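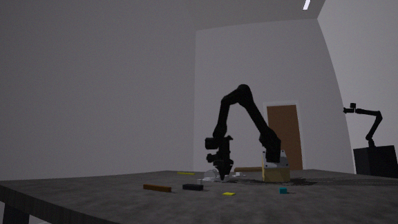

灰色房间，深灰色桌面，渲染图

标题：渲染用的台式机，12核够不够？
版块：硬件讨论

灰墙老周　发表于 Aug 31, 2020
平时在家做静帧，偶尔出短动画。现在这台四核跑一张图要80分钟，想换。预算除显卡外还剩400欧，看中Gindier的12核套装，Ridovville店里有现货。有人用过吗？

mofan_77
用过，稳定，就是风扇吵。机箱别省，我那个闷罐夏天降频很厉害。

Nima Nouri
不建议现在买。12月一般有促销，旧机器再撑几个月。另外你用什么渲染器？如果走显卡，CPU核心多了也是闲着。

灰墙老周
Skinmont，目前只用CPU模式。显卡显存小，场景一大就报错。

三号楼西
那就买12核，别等。楼上说促销，去年我等到年底，想要的型号断货了，最后多花了29欧。

Nima Nouri
断货是个别情况。我还是觉得先加内存，再把采样降一档，深色材质的噪点交给降噪处理。

mofan_77
深色材质降噪容易糊，边缘那点高光直接没了。这个我不同意。

三号楼西
同不同意。降噪只适合看小样。

灰墙老周
小样我一直开降噪，成品不开。内存已经插满了。电源是Rawat的老型号，带得动吗？

mofan_77
把铭牌上的功率发出来再说。用了五年以上的话建议一起换。

灰墙老周
晚上拆开看看，回头补上。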